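Jiklow Donation Table: Frequently Asked Questions

What can I leave on the table?
Sealed canned food, whole fruit, small toys, pens and markers, and dishes in usable shape. If it fits on the table and one person can carry it, we will probably take it.

Do I need to sort things first?
No. Put items down wherever there is space. Hamdia Tilahun sorts them at closing, with food going to the pantry shelf and everything else to the Bernau room. Please leave a little space between food and other items.

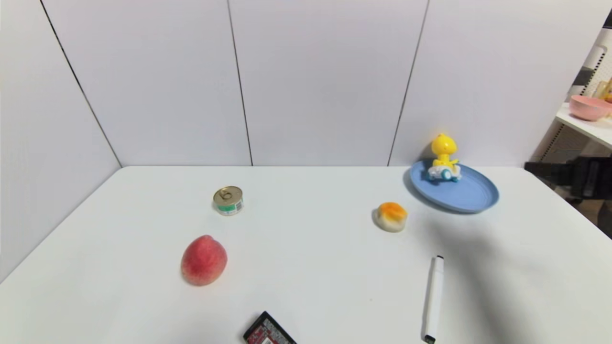
Canned food, a peach, a marker, and a toy on a blue plate.

Do cans need a label?
Yes. We can't give out a can if the label is missing. Dented cans are fine unless the dent is on a seam or the lid is bulging. Pull-tab lids are the most useful, as many people who come in don't have a can opener.

Can I bring fruit from my yard?
Yes, if it is whole and not bruised. Peaches and plums go quickly in July. Fruit that is still here at closing is offered to whoever is in the building.

What about baked goods?
Store-bought only, in the original package, with the date showing. We can't pass on homemade bread or cakes.

Are toys with small parts OK?
Yes, but they go in a separate bin for children over 4. If a figure comes off its car or stand, tape the pieces together or put them in one bag. Please take out any batteries.

Can I drop off plates and cups?
Up to 4 pieces at a time. Single plates are fine. We don't take chipped ones.

Do markers and pens have to be new?
No. Try them on paper first and put the caps back on.

How much comes in?
Last year we logged 1,476 items. Of those, 1,006 were food and 387 were toys. The rest was mostly kitchenware and school supplies.

Who do I ask about larger donations?
Talk to Usha Iyer at the front desk before you bring anything. Furniture and appliances go to the Turnow store, which has its own drop-off hours.

Page last updated 21st September.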